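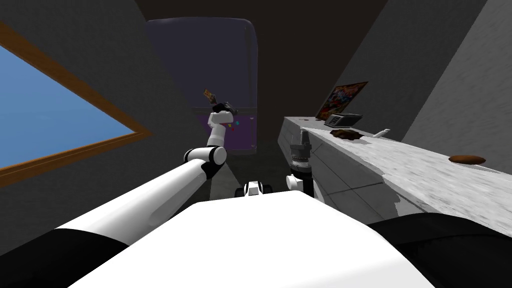

Household robots: frequently asked questions

Can I buy a robot that does kitchen chores?

Not one we would recommend yet. Machines that vacuum or mow are common and work well. A robot with two arms that puts groceries away and clears a counter is still mostly a research project.

What has Olero tested so far?

Our list has 169 chores, from folding towels to restocking a shop shelf. Each one is tried in simulation first. Iason Zervas runs the simulated kitchens, and Florencia Olivares handles the trials on real hardware at Zestilberg.

Why start in simulation?

It costs less and nothing gets broken. We can run a chore over 200 times overnight and change the room between runs.

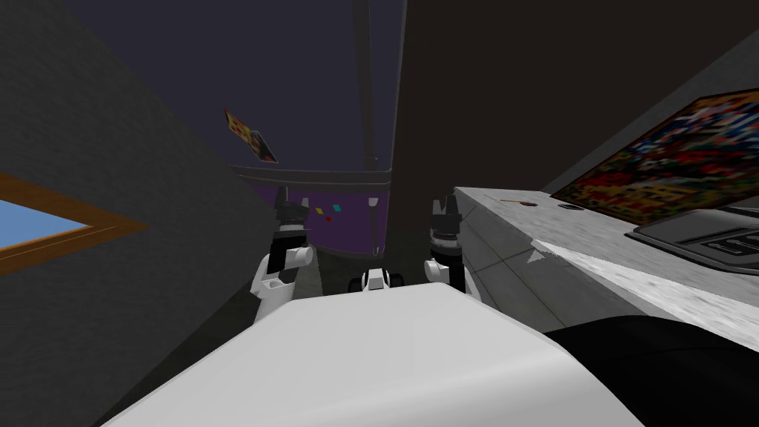 Is picking things up the hard part?

Clearing a counter is harder than most people expect, and the trouble usually starts with small, flat items. A mug gives the fingers something to close on. The thin brown stick on the marble-patterned countertop does not, and neither does the small dark flat object near the back edge. A person would slide either one to the edge without thinking. Most of our programs still have to be taught that, one kind of object at a time.

Are shop floors any easier?

Somewhat. Shelves stay where they are and boxes come in known sizes. Kiri Wihongi's group gets better results restocking than we do in kitchens - but only with packaging the system has seen before.

When will this change?

We don't give dates. The chore list is reviewed every June and results are posted on this page.

Who do I contact about a trial?

Write to Magdalini Stergiou at the Olero front desk. We can take 2 new sites at a time.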